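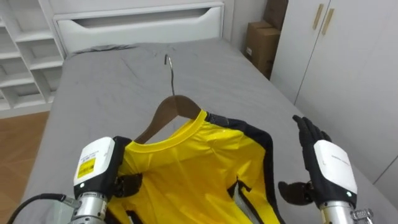

From: Yvonne Holroyd
To: Cheetham Runners list
Subject: Re: Club vests, storage and general despair

On a morning in April, the kit secretary wrote:
> Could everyone holding club vests over the summer please hang them
> up. Last year a bag of them came back folded into squares and the
> creases were still there at the Pludness relay. Also, does anyone
> know if wooden hangers are all right for the yellow ones? I have 40
> of the wire sort and they leave points in the shoulders.

Wooden is fine. I've used nothing else for years and my shoulders are no pointier than they were to begin with.

The trick is to lay the vest flat on a bed first. If you try it standing up, that shiny fabric slides off one side while you're busy with the other, and you end up chasing a yellow vest around the bedroom at 15 minutes to dinner. Flat on its back, hanger in through the neck, hook toward the pillows, one shoulder and then the other. Then pull the black trim straight down the armhole before you pick it up. It likes to roll under, and once it has rolled it will stay rolled until the next Olympics.

On creases: please don't iron them. I know someone did, and I know which vest it was, and so does everyone who has run behind it. Hang it in the bathroom while you shower. Most of the crinkle is how the cloth is made anyway, so if yours looks slightly rumpled, congratulations, it's normal.

Wash cold, inside out, no softener. I use Nullix, which smells like a dentist's office but gets the bus seat out.

I can take 15 vests in the spare closet if someone drops them at my place – on hangers, please. The closet is already sharing space with the Hekia tent, which has been "going back next week" since before I joined the club.

Yvonne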